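Half my solar path lights have packed up

mossy_kettle
3 October 2019
Bought a string of 4 Heltum solar path lights in March and two are dead already. I've wiped the panels and swapped the batteries over with the good ones, still nothing. Cost me a fair bit too!

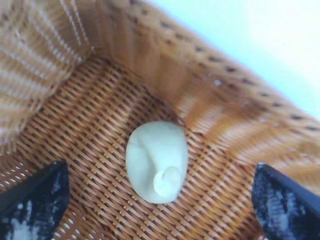 The switch underneath feels a bit crunchy, so I'm wondering about rust?

dunnock77
Crunchy switch = rust, I'd put money on it. Bit of vinegar on a cotton bud, leave it to dry, try again. Worked on my Grullitz ones (well, three of them).
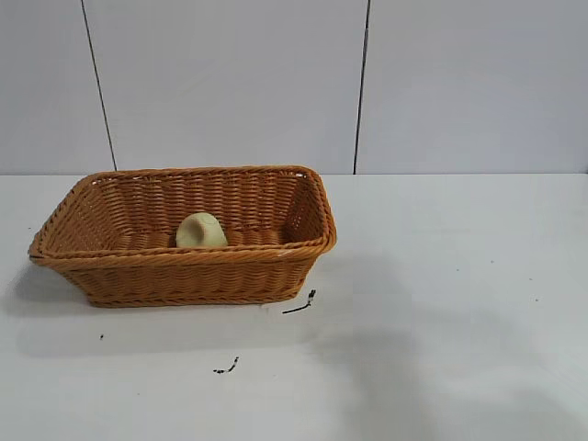
Photo: Rebecca Messina

shedlife_pete
Vinegar? I wouldn't. It got into the board on mine and finished it off. Check what batteries you've got in there first, mine came with 200 mAh ones and they were rubbish by summer. Put 300s in and they stay on till I go to bed.

dunnock77
You used too much, Pete! A dab, I said.

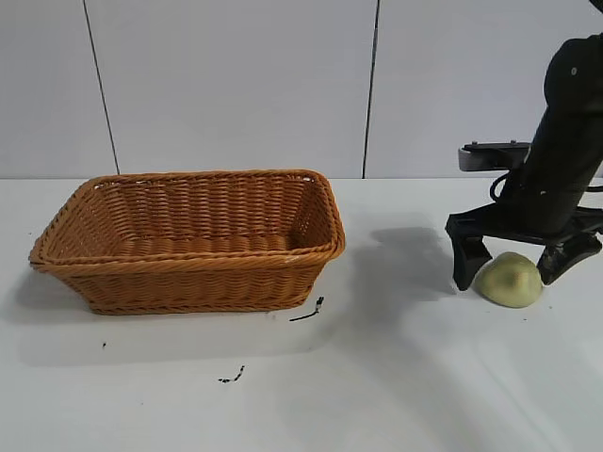

Vol. 4, p. 150

mossy_kettle
Right, tried the vinegar (a DAB) and one's come back on. The other has a wire hanging off the panel, so vinegar was never going to fix that. Has anyone soldered one of these, or do I just get another?

shedlife_pete
Solder it, five minutes. Still wouldn't use vinegar though.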